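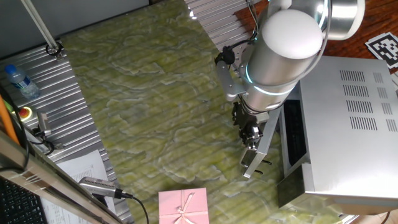

Attachment 1: robotic arm above a green marbled tabletop

Ticket: Bilateral meeting slots double-booked in Jarska
Opened by: Gerardo Barredo, protocol desk, Manalastas
Product: Jarska delegation scheduler (hosted by Sisorgate)
Priority: High
Status: Resolved

First entry, 8:40 a.m.
Hi all, me again! We're hosting the fisheries ministers at the end of April and I've been putting the bilaterals into Jarska all week, the little side meetings that go between the plenary and the signing. Up to yesterday it was lovely. This morning I opened the grid and two delegations have the same room at the same time, and one of them also has a working lunch in the Flatcombe wing at that hour. The minister can't be in both places and I really don't want to be the one who asks him to pick.

I haven't changed anything except importing the updated delegate list (200 names, the limit on our plan, I checked). The import gave me the green tick and no warnings. I logged out and back in, then tried another browser. Same grid both times.

Second entry, 9:25 a.m.
Thanks for the quick reply. You asked which time zone the event is set to, and it's ours, same as always. But look at the delegations! The visiting side's profile has come in with their capital's time zone, and so has every meeting they requested through the guest link. So their 10:00 is showing up as 12:00 on my side, right on top of the other pair. Two hours, which is exactly the difference between us.

I moved one slot by hand to see what would happen. It stayed put for a minute and then jumped back when the page refreshed, so please don't tell me to do the rest by hand – there are 80 of them.

Third entry, 11:10 a.m.
Tried what you sent. For anyone who finds this later:

Event settings, then Delegations, then untick "Use delegation's home time zone."
Save and close the tab (closing it matters, I just refreshed the first time and got the old grid).
Open the schedule again and run Recalculate.

Most of it dropped into place, hooray. The lunch is back where the ministers agreed it and the two fisheries bilaterals have their own rooms. What didn't move is the closing session. It still sits two hours late, after the press call, so at the moment the joint statement gets presented to reporters before anybody has adopted it. Their embassy spotted that before I did and rang me, very polite, a bit frosty.

Fourth entry, 2:15 p.m.
Found it, or your colleague did. The closing session was locked because the draft statement is attached to it, and locked items skip the recalculation. I unlocked it, ran it again and locked it. Fixed!

One small grumble while I'm in here. The draft lost its last two paragraphs when I reattached it. The text box stops at 3000 characters and cuts the rest without a word, and the last paragraphs are the ones on inspection of vessels that both sides spent the whole winter on. I've attached it as a file for now. Could the box at least show a warning?

Fifth entry, Friday, 9:05 a.m.
Grid checked against the printed program and both delegations have confirmed their times in writing. Happy for you to close the schedule part. Please keep the text box thing open under its own number and send me the number when you have it.

Gerardo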